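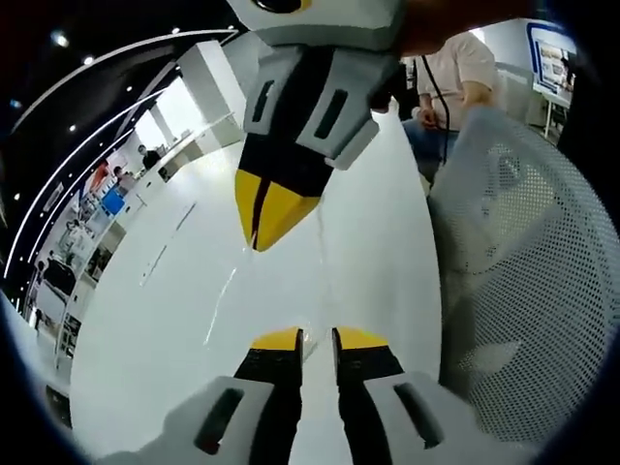 Una mesa blanca para todo

En Troment, un taller compartido de Fladerbridge, la mesa grande es lo primero que se ocupa por la mañana. Es blanca y brillante, y en ella se monta, se ajusta y se discute. La superficie tiene ya algunas marcas y roces tenues. Se limpia con un paño húmedo al cerrar, y las rayas se quedan donde están.

Antes se trabajaba en bancos sueltos y las piezas pequeñas acababan en el suelo. En marzo se juntó todo en un solo tablero, con sillas de respaldo de malla gris claro, que aguantan bien las horas. El cambio costó 1540 euros — el presupuesto era de 2000 — y lo que sobró se fue en cajas.

La norma es sencilla: los cables y las herramientas van al fondo, y el centro se deja para lo que se tiene entre manos.

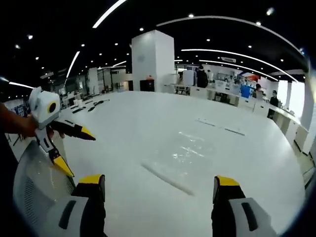 Los bancos blancos largos quedan para las tareas de pie, con las estanterías detrás. El horario es de 9 a 10 para ordenar y el resto del día para trabajar. Quien llega tarde busca sitio junto a la ventana. Allí la luz es mejor, pero a mediodía el reflejo cansa la vista, y falta poner un estor.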